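Nolstead Technical Program
Bench Practice, Unit 4: Supports and Work Surfaces
Handout, revised June 23, 2019
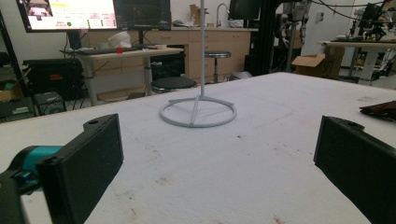
Fig. 4.1. Pole stand with ring base on a foam-covered table.

4.1 Ring bases
A ring base carries the load of the pole outward through spokes to a circular rim. The stand is stable as long as the combined center of mass stays over the area inside the rim. Height matters more than students expect: for a given base, the tilt angle at tipping gets smaller as the load is raised.

Let r be the rim radius and h the height of the center of mass. On a rigid, level surface:
tan(tipping angle) = r / h

4.2 Soft surfaces
Foam protects parts but compresses unevenly under an off-center load. The rim sinks on the loaded side and the pole leans - a small lean at the base is a large offset at the top. Check plumb after loading, at two positions 90 degrees apart.

Stained or scuffed foam may stay in service. Torn foam may not.

4.3 Exercise
A stand has r = 150 mm and h = 895 mm. Find the tipping angle on a rigid surface. Repeat for h = 2,000 mm. State which value you would accept for bench work and why.

Reading: Laur notes, section 2. Solutions are posted in August.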